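Search this site
Search

How does a computer learn to sort pictures?

A program called a classifier starts out guessing. People give it labeled pictures — say, 3,000 cats and dogs. After each guess, it compares its answer with the label and changes its numbers slightly. This step is called training. Then it is tested on 50 new pictures. A wrong label teaches it the wrong thing.

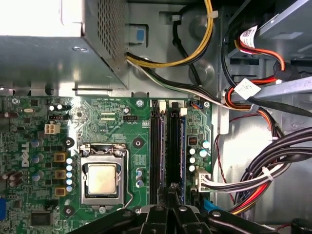

Inside a desktop computer. The green board is the motherboard.

Word to know: label — the correct answer attached to a picture.

We use cookies to remember your settings. Accept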